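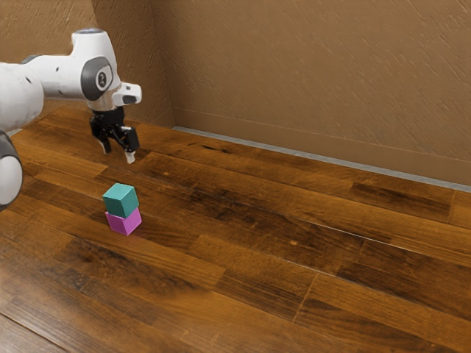 Wurovon Bench Pack
Simulation and control package for a single arm with parallel gripper
Product code: 792
Supplied by: Fornthorpe

The Bench Pack is the software side of a home or shared-workshop arm build. It holds a room model, an arm model, a gripper model and a set of block tasks, so that motion code can be run and corrected before the hardware is powered. The tasks are the same ones used in the Jafri starter exercises. Arm and gripper hardware are sold separately.

Contents
Room model with plank floor and plaster walls
Block set, same-size cubes, plain colors
26 block tasks (reach, grasp, lift, stack, unstack)
3 lighting presets
Pakusell controller plug-in

Camera views
Two views are standard: a room view from the side and a wrist view that moves with the gripper. Both can be logged together. The room view is used to check arm clearance and stack alignment.
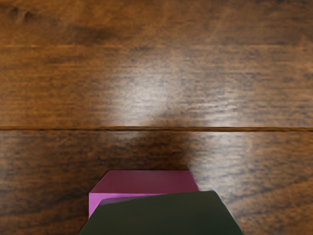

Wrist view is the input for final approach. Mounting offset and tilt are set in the tool file and must match the bracket on the real arm. Expect occlusion at close range: with the finger over the front of the pink cube, only the top face and a strip at the left are left to work from. Glare from the glossy wood is rendered too, and a detector tuned on flat color should be tested against it. If the block edge is lost, raise the approach height in the task file and run again.

Requirements
Desktop computer with a discrete graphics card
8 GB free disk space
Wired network port for the arm controller

Setup notes
Load the arm model first, then the gripper, then the task. Zero the joints in the model and on the bench before the first transfer. Run new code at reduced speed with the stop button within reach. Finger pad thickness is a separate entry and has to be re-entered after a pad change.

License
One license covers one controller. Shared workshops may install the editor on any number of machines.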